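We use cookies to remember your settings and count visits. Accept / Manage preferences

Part 4: Teaching the arm to pick up clothes

Okay, so by now your Clirix arm is bolted down, the wrist camera is plugged in and the fingers open and close when you tell them to. Now for the fun part! I do all of my garment practice in a walled corner, with two pieces on the floor and a bit of space between them.
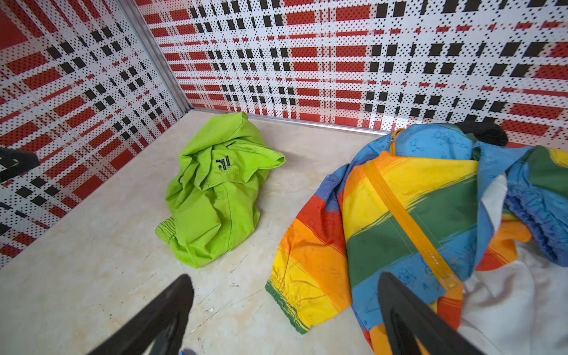
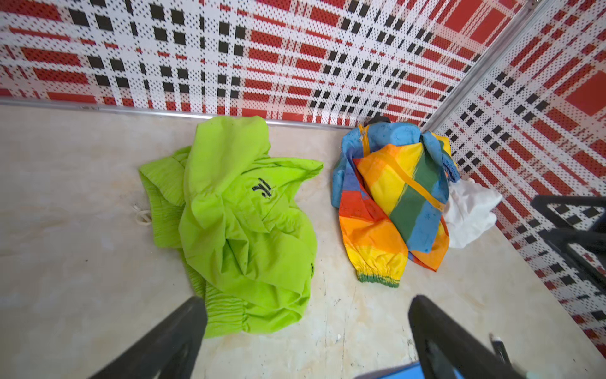
Wrist camera view, lime green piece on the left and the striped one on the right.

Before you start, empty the pockets and zip the zippers most of the way. A loose zipper pull can wedge itself between the finger pads and you'll be there with tweezers (ask me how I know).

1. Power up the arm and let it home. Keep your hands out of the corner until the status light goes steady.

2. Open Binusov on the laptop and load the profile called "soft_pick". If you skipped Part 3 you won't have it, so go back and make one.

3. Set grip force to 17 percent. I started a lot higher and all it did was drag the cloth along and bunch it up worse.

4. Set finger speed to 200. That's just the number in the box, I never did find out what the units are.

5. Jog the wrist down slowly over the first garment. Stop when the fingertips are just above the cloth – you want the fingers on either side of a fold, pointing down at it.

6. Close, wait 2 seconds, then lift straight up. Don't swing sideways yet, a sleeve or a drawstring will catch on something.

7. Release, let it fall however it likes, and go again from step 5. Don't tidy it up between tries!

8. Press Save after every run. Binusov does not autosave, and I lost a whole evening in May finding that out.

CAUTION: Elastic cuffs stretch and then let go all at once. Keep your face back, and if the motor starts to whine, hit stop and open the fingers by hand using the release lever.

CAUTION: Check the camera cable at full reach in every direction before you let the arm run by itself. Mine got pinched behind the elbow joint once and the picture froze while the arm kept right on going.

Note: Shiny fabric slips. Reshma Steyn at our workshop glued thin rubber strips inside her fingers and swears by them. I've tried hers and they do grip better, but they also pick up every bit of lint, so wipe them down.

Note: I had some 276 saved tries before the Plurkarano trainer gave me anything worth running. If yours still grabs at bare floor after that many, redo the camera calibration from Part 2 before you record any more – a small offset there throws off every single pick.

When you're done, park the arm with the fingers open and switch off at the Pillay power box first, then the laptop. Part 5 covers picking one garment and leaving the other one alone.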